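Part-time repair bench helper wanted at Bavico

I run Bavico, a small shop in Domberg that fixes sewing machines, and I need another pair of hands. Mostly it's home machines that come in with something wrong with the tension, or the timing, or because they spent a few years in somebody's basement. We also do hand tools, scissors mostly, and the odd pair of pinking shears that hasn't cut anything since it was somebody's graduation present.

The job is 18 hours a week, mornings, and it pays every two weeks. I open the door at nine and I'd like you there a little before that so we can look over what came in the day before. March is when it gets wild (everybody remembers the costumes for the spring musical at the same moment!), so I'm hoping to have someone settled in before then.

What you'd be doing: opening machines up, cleaning out lint, oiling, swapping belts and bobbin cases, testing stitches on scrap cloth, and writing up a tag for each one. You'd also answer the phone when I've got both hands inside a machine. People call and say "it's making a noise," and then they make the noise for you. You have to ask good questions back and keep a straight face.

You don't need to have fixed a sewing machine before. I'd love it if you had, but I've trained people who came from bike shops, a bakery, and one who had been restringing guitars. What I can't teach very well is patience. If a screw won't turn, I need you to be the kind of person who puts the screwdriver down and gets the penetrating oil, and then goes and does something else until after lunch.
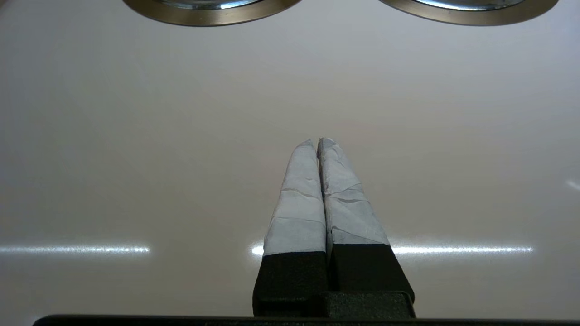 You'll get your own bench, your own lamp, and a basic set of tools that stay yours for as long as you work with me. I'm fussy about tools, I'll say that up front. I don't want bare metal pliers anywhere near a painted machine bed, and I'll show you how I wrap mine. Pale tape around the upper part, like on the two black-based fingers in the photo, is the general idea, and you redo it when it gets grubby. After that you can set up your bench however you like. Left-handed people are very welcome, I'm one myself, and half the drawers already open the right way for us.

Most of what comes through the door is the Duvix home models, and there's a shelf of Vidmar machines too, older and heavier, that I keep for parts. You'll get to know both. The Duvix ones are easy to open and annoying to close. The Vidmars are the other way around. I've got the manuals for nearly 90 different machines in a filing cabinet and you're free to take them home and read them, as long as they come back without coffee on them.

A few practical things. You need to be able to lift a machine in its case from the floor to the bench, and some of those cases are heavy. Your close-up eyesight should be decent, with or without glasses. There are 2 steps up to the front door and none inside. The bus stops on our corner and there's parking in back, one spot, first come first served — I walk, so it's usually yours.

To apply, write me a note. I don't need a resume, though you can send one if you've got one handy. Tell me about something you took apart and whether you got it back together, and tell me which mornings you can't do. Drop it through the mail slot or bring it to the counter any time before noon. If it sounds like a fit I'll ask you in for a paid tryout of 90 minutes, where we'll open up a machine together and have some coffee (away from the manuals).

I'll keep the notice up until I've found someone, so if you can still read it, the job's still open.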